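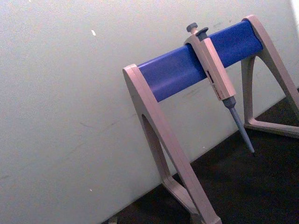
*Slide 1. Pipette stand with single-channel micropipette.*

Good afternoon. The subject is shared equipment budgets at the Stesby and Werska sites. Last year the two sites placed 306 separate orders, 33 of them for items already held in storage.
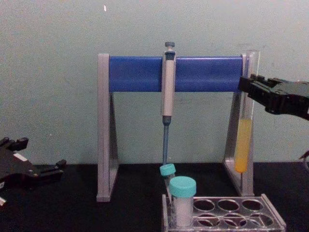 ## Slide 2: Proposed changes

- One equipment list for both sites – updated each Friday.
- Requests go through the Groen office before purchase.
- Repairs are charged to the site that holds the item.

Pause for questions on repairs.
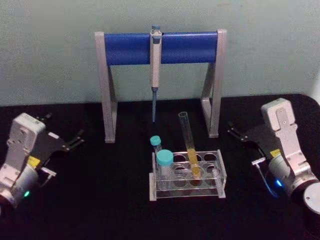
*Slide 3. Micropipette on its stand, black tabletop.*

The new list opens in December with 153 entries. Site managers should send corrections to the Groen office.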